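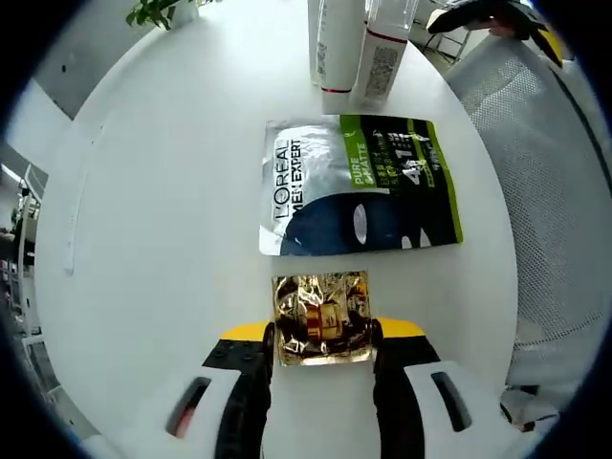 倉庫の床目地の欠け、樹脂で埋めるか切り直すか

yagi_s
千葉で日用品の保管倉庫を見ています。土間コンクリートの目地の角欠けについて相談させてください。
建屋は築17年、床面積は1056平米。リーチフォークが通る主通路で、カッター目地の両肩が欠けてきています。広いところで欠けの幅が70ミリ、深さは指の第一関節くらい。去年セメント系の補修材で埋めましたが、半年もたずに割れて浮きました。
出入りの業者からは、Clakariという二液の樹脂で埋めれば当日中に走れると言われています。別の業者は、目地の両側を四角く切り取って打ち直さないとまた同じことになるという意見です。見積もりは倍以上違います。
荷主の都合で、通路を止められるのは夜の10時から翌朝の6時までです。同じような床を扱っている方、どちらにしたか教えてください。

higuchi
まず確認したいのですが、目地をまたいで板が動いていませんか。フォークが通るときに目地の横にしゃがんで、両側に指を置いてみてください。段差が上下に動くようなら、床版の端が反って下に隙間ができています。その状態では何を詰めても割れます。
動いていないなら、単純に角が車輪で叩かれて欠けただけなので、樹脂で足ります。

yagi_s
返信ありがとうございます。やってみました。主通路の奥のほうはまったく動きません。入口側の、トラックバースに近い2本は少し動く気がします。指で感じる程度で、数字では出せません。

higuchi
それならその2本は分けて考えたほうがいいです。ダイヤルゲージを借りて測れば業者とも話がしやすくなります。片側の板にスタンドを固定して、反対側の板に針を当て、積荷ありのフォークをゆっくり通すだけです。

wakana_w
横から失礼します。うちは全部樹脂でやりましたが、二年たった今も主通路は問題ありません。
切って打ち直すのは、粉じんと養生の手間を考えると営業中の倉庫では現実的ではないと思います。湿式で切ればノロが出ますし、乾式なら集塵機をつけても棚の上段に粉がのります。包装品を置いているならなおさらです。
セメント系が半年で浮いたのは材料の選び方だけの話で、工法まで変える理由にはならないのではないでしょうか。

frauke_h
wakana_wさんの意見には半分反対です。
樹脂でも、欠けた形のまま流し込むと端が薄くなります。薄い端は硬い車輪に踏まれるとすぐめくれます。少なくとも欠けの外側に垂直の切り込みを入れて、縁に厚みを持たせる必要があります。切る作業をゼロにはできません。
それから、二液の樹脂といっても硬さがいろいろです。柔らかいシーリング材では角が守れず、硬すぎると板が縮んだときに片側がはがれます。Clakariの何番なのか、硬度と最低施工温度を業者に聞いてください。

wakana_w
縁を切るのは当然で、うちもやりました。私が言ったのは、両側を四角く撤去して打ち直すほうの話です。そこは一緒にしないでほしいです。

frauke_h
了解しました。そこは同じ意見です。ただ、最初の見積もりに縁切りが入っているかどうかは確認したほうがいいです。安いほうの見積もりでは抜けていることがあります。

yagi_s
見積書を見直しました。「清掃、樹脂充填、表面研削」としか書かれていません。縁切りは入っていないようです。明日電話で聞きます。

mayu_s
床よりも先に車両を見たほうがいいと思います。
以前いた現場では、目地を直しても直しても同じ場所が欠けました。原因はリーチの前輪です。ウレタンが摩耗して一部平らになっていて、そこが目地を叩いていました。車輪を替えて、主通路の速度設定を落としてからは補修の回数が減りました。
車両は何を使っていますか。

yagi_s
Avettiのリーチが主で、ほかにハンドリフトです。車輪は年次点検のときに見てもらうだけで、平らになっているかどうかは気にしていませんでした。

mayu_s
ハンドリフトのほうが怪しいかもしれません。車輪が小さいので、開いた目地に落ち込んで角を直接叩きます。ナイロンの硬い車輪なら特にそうです。フォークの通らない脇の通路でも欠けているなら、ハンドリフトが原因だと見当がつきます。

yagi_s
脇通路も欠けています。検品台の前と、化粧品の棚に沿った通路です。フォークは入れていない場所でした。
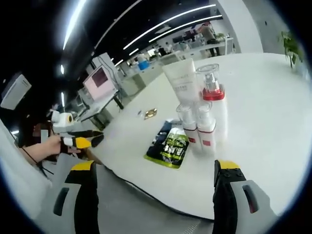 higuchi
脇通路の欠けは浅いはずなので、主通路とは材料を変えてもいいくらいです。私なら次の順でやります。
1 目地ごとに番号をつけて、幅と深さ、板の動きの有無を図面に書く
2 動きのない目地は、縁を垂直に切って半硬質の樹脂を盛り、硬化後に床面と面一に削る
3 動きのある2本は、目地の脇に小さな孔をあけて下の隙間を調べる。隙間があれば注入で埋め、もう一度動きを測ってから目地を直す
4 ハンドリフトの車輪をウレタンに替える
2と4は並行してできます。3は急がなくていいです。

wakana_w
3を後回しにするのは反対です。バースに近い2本は一番車両が通る場所ですよね。そこをセメント系の残骸が浮いたまま放置すると、破片を踏んで荷崩れになります。先に仮補修だけでも入れるべきです。

higuchi
仮補修はもちろん入れます。浮いた古い材料を撤去して、はがす前提の安い材料で面を合わせておけばいい。言いたかったのは、本補修を調査の前にやるなということです。書き方が足りませんでした。

frauke_h
注入について一点。圧をかけすぎると板が持ち上がります。隣の板との段差が増えて、前より悪くなった現場を見ました。持ち上げる目的ではなく隙間を満たすだけだと、発注の段階で書いておいてください。施工中は床の高さを常時測ってもらうこと。
あと、目地の下にダウエルバーが入っているかどうか、竣工図で分かりますか。

yagi_s
竣工図は構造図の一部しか残っていませんでした。土間の伏図に目地の位置はありますが、バーの記載はないです。入っていないのか、描いていないだけなのか判断できません。

frauke_h
それなら孔をあける前に鉄筋探査を頼んだほうが確実です。その2本の周辺だけなら大がかりにはなりません。

skikolside
通りすがりです。時期の話が出ていないので書いておきます。目地は冬に開いて夏に閉じます。閉じている夏に樹脂を詰めると、冬に引っ張られて片側がはがれます。うちは9月に施工して、翌年の2月に片側が糸のように切れていました。できれば開いている寒い時期がいいです。

wakana_w
それは空調のない倉庫の話では? うちは通年で温度をほぼ一定にしているので、季節の動きは気になりませんでした。それに築17年なら乾燥収縮はだいぶ落ち着いているはずです。

skikolside
空調なしです。そこは書くべきでした。

yagi_s
うちも保管エリアは空調なしです。冬の朝はかなり冷えます。
業者に電話して確認しました。縁切りはやはり別途で、入れると二割ほど上がるそうです。それでも打ち直しの見積もりよりは安いです。材料は半硬質のもので、寒い時期用の硬化剤もあるとのことでした。打ち直しを勧めた業者には、動く2本だけの調査と注入で出し直してもらうことにしました。

mayu_s
夜間にやるなら、研削まで同じ晩に終わるかどうかも聞いておいてください。うちは硬化が間に合わず、盛り上がったまま朝を迎えて、その通路だけ昼まで通行止めにしました。冬は特に遅くなります。

yagi_s
そこは聞いていませんでした。6時に開けられないと困るので、最初の晩は一番短い目地1本だけで試してもらうよう頼みます。
車輪は摩耗の激しいハンドリフトから順に交換の稟議を上げました。主通路の速度制限は現場から反発があり、まだ決まっていません。

higuchi
速度は通路全部で落とさなくても、バース前の区間だけで違います。床に線を引いて区間を示すだけでも、やらないよりはましです。

mayu_s
線だけでは守られないと思います。車両側の設定で落とせる機種なら、そちらで切り替えたほうがいいです。販売店に聞けば、その場で変えてもらえることもあります。

yagi_s
販売店に問い合わせ中です。ダイヤルゲージは来週借りられることになったので、測ったらここに数字を書きます。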